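In Defence of the Manual

2/22/17

My new boiler came with a manual of two pages, one of which was a drawing of a man looking pleased. The old boiler's ran to 611 pages in nine languages, and I miss it more than I miss the boiler.

Somewhere in the last 20 years the people who make things decided that being told how they work was an insult to us. A good product, they say, explains itself. Mine doesn't. It has a flame symbol, a snowflake and something like a startled jellyfish, and when I rang Trummer to ask about the jellyfish I was sent to a forum. The forum had 1384 posts on the subject and was split between "pump" and "ignore it".

I grew up with a Jesent radio whose booklet began by congratulating me. It then told me, in full sentences, what each switch did and what would happen if I used it in the bath. Somebody had sat down and imagined me being stupid, and had been kind about it. I read it cover to cover one wet July and have never been so well prepared for anything since.

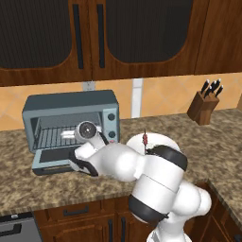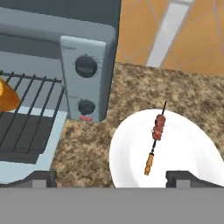

Kitchen cupboards, and a toaster oven with two knobs.

A knob I can forgive, as it only goes round. My quarrel is with whatever wants me to download Plotia before it will tell me the time.

The usual reply is that people never read manuals anyway. Perhaps so, but people don't read their insurance either, and they would be cross to find a jellyfish in the envelope. A manual is for the bad evening, when the thing is beeping and the shop is shut. I kept mine in the drawer with the dead batteries and the Pundau bus timetable, and I knew which page was "Faults".

I have since found out that the jellyfish is the pump. Or it is on some models.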